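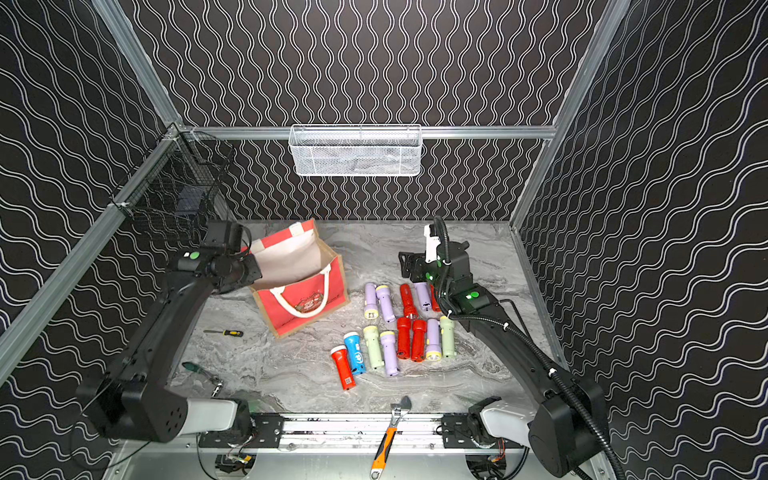 *the flashlights + the red tote, whole lot*

**Re: Flashlight storage, bag or bin??**

**pinecone_ruth868** · September 18, 2021

ok quick one, on my lunch. We've got the plastic flashlights for the kids' night walk out at Vainio. Purple, red, a couple pale green, one blue. They used to live in a cardboard box in the hall closet and the box is done, bottom gave out. So I want them in the red tote. Rope handles, light lining, hangs on a hook. Good enough?

Questions:

- heads up or heads down
- batteries in or out between walks
- does anyone sort by color or is that nuts

Next walk is in December so they'll sit for a while. Need to decide tonight, bag goes on the hook tommorow.

---

**gravelbike**

Bin. Hard sided. A tote slumps and then you've got flashlights all over the floor of the van. Ask me how the ride home from Zargate went.

Batteries OUT.

---

**pinecone_ruth868**

how did the ride home from Zargate go

---

**gravelbike**

One under the brake pedal. We were parked, thank god. Bin with a lid, 12 bucks at Plosell.

---

**dottie_o**

I like the bag! We do ours in a canvas one and it's been fine for years. The kids can carry it between two of them, one handle each, and they love having a job (a bin they just drag, and then it's got no corners left by spring). Heads up for sure. You want to see lenses when you look in, otherwise it's all handles and every kid digs to the bottom for "their" color and half of them get switched on in the process.

Yours are cute btw, the yellow rims on the purple ones!! Are those the Honel ones?

---

**pinecone_ruth868**

no idea on the brand, they came from my sister in law in a grocery sack. Some of the older ones might be Honel. No box no manual

---

**tuck_and_roll**

Batteries out, agree with gravelbike. Had a set leak over one winter, crust all down the springs, tossed the lot. Put the batteries in a zip bag, put the zip bag in the tote. Done.

Disagree on the bin tho. Bin takes a whole shelf. Bag takes a hook.

---

**gravelbike**

A hook in drywall. With a bag full of flashlights on it. ok

---

**tuck_and_roll**

into a STUD. who hangs stuff in drywall

---

**dottie_o**

batteries out is such a pain with little kids' flashlights though, some of them have that tiny screw on the door. I am not sitting there with a screwdriver the night of the walk with a pack of six year olds breathing on me. I leave them in and check once a month. Yes I know. Don't yell

---

**shedlight**

Not yelling but once a month means never. Everybody's once a month means never.

Halfway version: if the door opens by thumb, take em out. If it's a screw, leave it and put that one on top so you remember to look. A strip of tape on the battery door with the date you put them in, done.

For color, don't sort. Mix. If you sort, the kids who get there last all end up with whichever color's on the bottom and there's a fight. Been there.

---

**pinecone_ruth868**

ok tried it after dinner. Notes while I remember

Heads up works. The ones with the yellow rims go in first cause the heads are the wide part and they sort of lock against each other. Then red ones down the side, handles in the gaps. If you put the reds in first they lean and you lose a whole row.

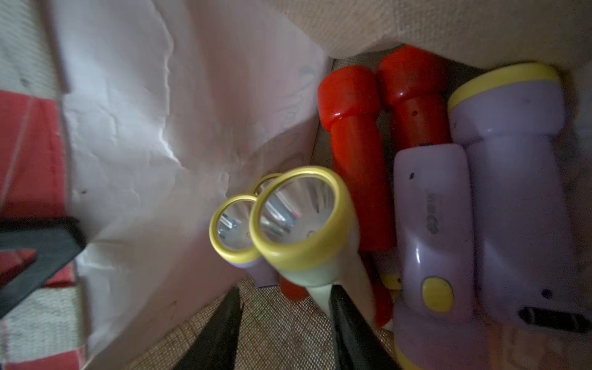 also the lining grabs a bit, so don't shove, lower each one in and let go. If it hangs up on its neighbor back it out and turn it a quarter. Sounds fussy, takes no time.

Didn't sort. shedlight you're right, the mix looks better too

Batteries: undecided. Thumb doors on some, screws on others.

---

**gravelbike**

And with the van moving?

---

**pinecone_ruth868**

bag goes on a lap. Or in the footwell with a sweatshirt stuffed on top

---

**gravelbike**

A sweatshirt is a lid. You have invented the bin

---

**dottie_o**

lol

Ruth can you close yours at all? Mine has a snap in the middle. If yours doesn't, tie the handles together with a hair tie, it holds better than you'd think.

---

**binlabel_808**

Coming in from the other side, I keep loose stuff in wire mesh baskets on the wall. Can see everything, air gets in, nothing slumps. Downside is you can't grab it and go, you have to decant into something. So for a night walk, bag wins. For the power-went-out flashlights, basket wins. Two different jobs and people here keep mashing them together.

126 posts in the bag/bin thread last year and same argument every page.

---

**tuck_and_roll**

I was half of those posts. Still right

---

**shedlight**

I'd keep one flashlight OUT of the bag. By the door. Bc when the power goes you need a flashlight to find the bag of flashlights.

---

**pinecone_ruth868**

good call, blue one goes by the door. It's the odd color anyway so it won't get mixed back in.

---

**gravelbike**

Fine. Take the batteries out of the rest and I'll drop the bin thing.

---

**pinecone_ruth868**

deal for the thumb doors. Screws stay shut w/ tape + date like shedlight said. Zip bag of AAs goes down the side.

What about labels? Do I label the tote or just let it be the red one

---

**dottie_o**

Label!! Luggage tag on the handle. Otherwise somebody takes it for library books and you find out in the parking lot at Vainio with no lights.

---

**binlabel_808**

Tag, and write on the tag how many are supposed to be in there. Count back in at the end of the walk before anyone gets in a car. You will be one short every time and it'll be in a coat pocket.

---

**tuck_and_roll**

check the hoods too. found one in a hood

---

**pinecone_ruth868**

tag it is. thx all, gotta run, will post after the December walk if the bag survives. gravelbike if it slumps I'm not telling you

---

**gravelbike**

I'll know. Plosell still has the bins btw, the clear ones, bottom shelf by the coolers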